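Last updated: June
Reading time: 4 min

Notebook - finish tests, oil vs. wax, batch two

Monday, 7:40 a.m. Shop cold, heater on before anything else. Clemell oil was stiff in the can, stood it in warm water until it poured right.

Where we are: boards 1 to 8 got the Clemell, boards 9 to 16 got the Wieser hard wax. All from the same Clerham delivery, all planed the same day. Half of each set sanded to 180, other half to 220. Label is penciled on the end grain. Please don't sand the ends, somebody did that on batch one and we lost a whole column.

Second coat on the Clemell boards this morning. Wiped on with a rag, left 16 minutes, wiped off. Can says longer but last time longer just meant sticky. The 180 boards drink more, no surprise. The 220s looked done after one coat and I nearly skipped the second on them. Didn't, test is a test.

Wieser boards: leave alone until tomorrow. Still a bit of drag under the thumb on 11 and 14. Both were next to the door so could be the cold, could be I put it on too thick. Think too thick.
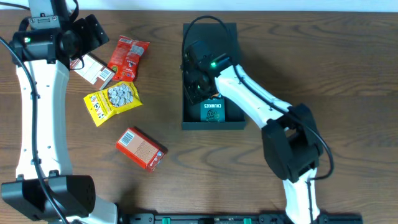

Money so far, for the job folder: 2,060 for lumber and finish together, and that includes the Flunden cans we haven't opened. Flunden is the water-based stuff. Want to try it on the offcuts before it goes near a real board, it raised the grain like crazy on the shelf project and had to be knocked back twice.

Heat test, first try. Mug of boiling water set straight on the finish, left till it was just warm, lifted off.
- bare board: pale ring, stayed
- Clemell, one coat: ring, fainter, mostly gone by lunch
- Clemell, two coats: only did board 3. Slight dull spot if you get down low and look at the window. Too fresh to be fair to it, redo when its cured
- Wieser: not tested, see above

Vinegar and coffee test put off to later in the week. Need more cotton pads, and the little glass covers are still dirty from batch one. Snack drawer is low too, add to the list with the pads. 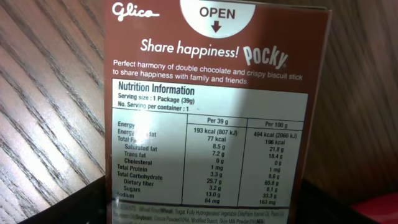

Sanding notes

Wrote this down badly last time so again. 120 then 180 then stop, for anything that gets oil. The 220 boards look great dry and then come out a little flat, color sits on top. Going up to 300 on one offcut made it worse, almost blotchy along the wavy grain. Could be the paper was clogged. Not worth a second try right now.

Vacuum between grits, every time. Then a rag just barely damp, then wait. I rushed the wait on board 6 and it has fuzz you can feel. Leaving it in the set but marked with an F.

Random orbit for the faces, by hand for edges. The sander left swirls on 2 and 5, can't see them bare, see them right away under oil. New pad ordered. Until it comes, go slow, no leaning on it.

Humidity in the shop read 46 percent at opening. Want that number every morning on the sheet by the light switch, same time, before the heater has been running long. Batch one has gaps all over and I can't tell if the slow curing was weather or the can.

Color. Clemell goes warmer than I remembered, a good step toward orange on the darker boards. On the lighter ones it mostly just wakes up the grain and I like it a lot. Wieser keeps things closer to bare wood. If the customer for the long table wants it pale, it's Wieser or the Flunden, if the Flunden behaves. 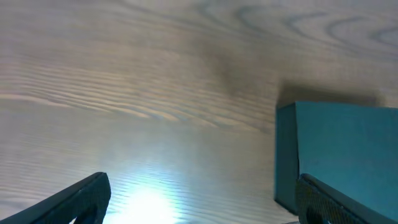 Had a thought about order of coats: thin oil first, then wax on top once it is fully dry. Old trick, people do it on counters. Would give the depth of the oil and the feel of the wax. Risk is the wax won't bite if the oil isn't cured, then it peels or goes gummy and you strip the lot. Two offcuts, not more. Let oil sit a full week first.

Rags: flat over the rail outside to dry, NOT in the bin, not balled up. I found one balled up on the saw. Oil rags can heat up by themselves and start a fire, that is real. Water bucket by the door is for this if you have to leave in a hurry.

To do
- thumb test on 11 and 14, write down the time
- pads, glass covers, new sanding disks in 180
- open Flunden, stir dont shake, one offcut only
- ask Clerham if the next load comes from the same stack
- redo mug test on 3, add 4 and 7
- batch one sheets are still in the wrong binder, blue one

3:15 p.m. Board 1 dry to the touch. 2 not. Same coat, same rag, minutes apart, no idea. Check first thing.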